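4. Findings: what people keep on the kitchen table

4.1 The table as a filing system

We began the Pillumbridge study with the assumption that a kitchen table is for eating at. The assumption survived until the second household. Of the 335 households that returned a usable diary, most ate at the table at some point in the week, but in the diaries eating came across as a temporary occupation, to be negotiated with whatever had got there first. One respondent in Runness wrote "cleared half" beside every evening meal for the whole of the diary period, and on the Sunday, when her mother came, "cleared".

The term we use for what had got there first is standing load: the things which are on the table at the start of a meal and are expected to be on it, or near it, at the end. Earlier drafts of this paper used "clutter". Several respondents objected to the word at the feedback evening, one of them for some time, and we have come round to their view. Clutter implies that the things have no business being there. Our respondents were quite clear that the things had business, even where they could not say what it was.

The diaries yielded 1,163 separate entries in which an object was moved so that somebody could eat. We coded each entry for the kind of object, the person who moved it and the place it was moved to. The last of these proved the most troublesome. "Over there" was a common destination. So was "the other end", which in the smaller kitchens of Bendurdale can mean a distance of one forearm. We had provided a printed list of destinations with tick boxes, piloted on our own colleagues, who evidently own more shelves than other people.

4.2 Cloths and coverings

The covering of the table deserves a fuller treatment than it usually gets. Crichton, whose scheme for classifying domestic surfaces we have otherwise followed, puts tablecloths under "decoration" and moves on within a paragraph. Our respondents did not treat them as decoration. A cloth was spoken of as protection for the wood, as something to hide the wood, as a thing which had been on when the table was inherited, and, in three interviews, as the only way to make a child understand that a meal was happening.

Patterned cloths were preferred to plain ones by a wide margin, and checks and grids to anything with flowers. The reasons given were practical ones. A pattern hides a stain. It also, according to a retired draughtsman in Runness, allows a person to see at once whether the cloth is on straight, a matter on which he and his wife had held separate opinions for most of their marriage. We did not ask which of them had chosen the cloth, and we regret it.

What a grid does not do is keep things in order. We had half expected that a ruled surface would encourage ruled behaviour, much as lined paper encourages level handwriting. We found no sign of it. Objects were put down at whatever angle the hand let go of them, and towels in particular seemed immune to geometry (Figure 5).

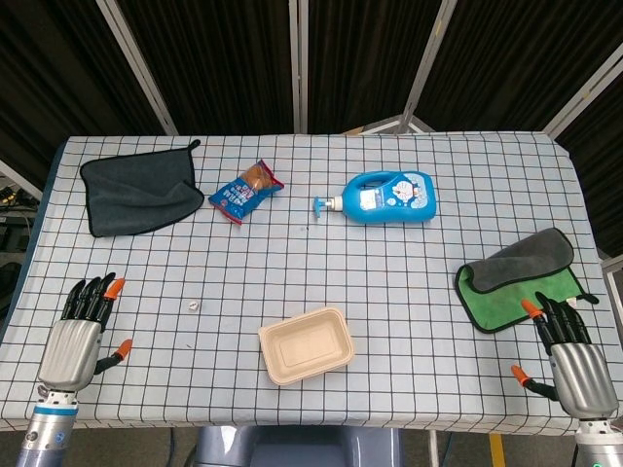
Figure 5. Household items on a table with a grid-patterned cloth, including a dark grey towel (upper left) and a small blue snack package lying diagonally.

The towel is a case in point for the wider argument. Under Crichton's scheme a towel belongs to the sink or the rail, and its presence on a table is recorded as a displacement. In our diaries the towel was among the objects least often moved before a meal. It was eaten beside, leaned on and in several households used as a mat for something hot. When asked in interview where the kitchen towel lived, respondents nearly always named a hook. When asked where it was at that moment, they had to go and look.

Snack foods raise the opposite difficulty. They are food, and the table is where food goes, so no respondent recorded a packet as being in the way. Yet very few packets were eaten from at a meal. They sat through dinner as a kind of audience and were finished off later, standing up, by somebody on the way to do something else. We have coded them as standing load, over the objections of the second coder, who held that anything likely to be gone by morning could not be said to be standing.

4.3 Who clears

It will surprise few readers that the work of clearing was unevenly shared. It may surprise them that the households were so ready to agree on the point. In joint interviews the person who cleared the least generally volunteered the fact, often with an air of having been generous in doing so. A father of three in Bendurdale described himself as "more on the strategic side". His eldest daughter, interviewed separately, said that he moved his newspaper.

There was more dispute over what counted as clearing. We distinguish three practices, which correspond to distinctions respondents drew for themselves in rather blunter language. Removal takes the object out of the room. Relocation takes it to another surface in the same room, from which it will return. Consolidation leaves it on the table but makes it share a smaller area with everything else, usually by means of a forearm. Consolidation was by far the commonest, and was the practice most often described by the person doing it as "clearing the table" and by everyone else as something different.

Adults living alone consolidated almost exclusively. A number of them kept a permanent clear patch the size of one plate and saw no reason for a larger one. The patch was stable from week to week, and in one flat in Pillumbridge had been stable long enough for the varnish to be a different colour. This respondent was also the only one in the study to describe the table as tidy without being asked.

4.4 Visitors

The presence or expected presence of a visitor changed everything, though not for long. In the diary entries marked as visitor days, removal overtook consolidation for the only time in the data. The removed objects went to bedrooms, to the tops of wardrobes, to the boot of the car and, in one entry we have read many times, to "the bath". They generally came back within a day or two. We have no diary evidence for the objects from the bath.

Not all visitors were equal. Close neighbours produced little effect, and grown-up children none at all. The strongest effect was produced by in-laws, followed by anyone who had come to give an estimate. Our own visits fell somewhere between the two. Tomás Neves, who carried out the home interviews in Runness, reports being shown to a bare table in nearly every house and then watching it fill up again over the course of the hour, as the respondent fetched spectacles, the post, a calendar, a biscuit tin and whatever else was needed to explain how little was usually kept on it.

This has some bearing on method. A survey of table surfaces which relies on the researcher's own eyes will record the table as it is for researchers. The diaries were meant as a correction, and on the whole they behaved as one, but they have a bias of their own. Towards the end of the diary period the entries become shorter and the tables become emptier. We should like to think that keeping a record had encouraged reflection. The more likely explanation is that people had stopped writing things down.

4.5 Limits of the data

We sent out 512 diaries. Those that did not come back as usable may well belong to the households with the most to tell us. Four respondents said that theirs had been lost on the table, and one arrived the following July, complete, with an apology and the outline of a casserole dish. It came too late to be coded but has been consulted with interest.

The three districts were chosen for their mixture of housing and because the research team could get to them by bus. All three have a good supply of older terraced houses in which the kitchen is also the way to the back door, and a table beside a door will collect things that a table in a dining room will not. Houses with both a kitchen table and a dining table are thin in our sample. Where we did find them, the dining table was clear and the household could not remember the last time it had been eaten at. It would be unwise to build much on nine dining tables.

Nor can we say a great deal about time. The diary asked for entries at meals, and so a table that was busy all afternoon and cleared by six appears in our figures as a quiet one. Homework, sewing, and the repair of small appliances are all certainly under-recorded. Respondents in interview spoke of these with more warmth than they spoke of eating, and a later study would do well to start from them. It might also leave a larger box for "other". Ours was two centimetres wide and people wrote up the margins, round the top and, where the matter required it, on the back.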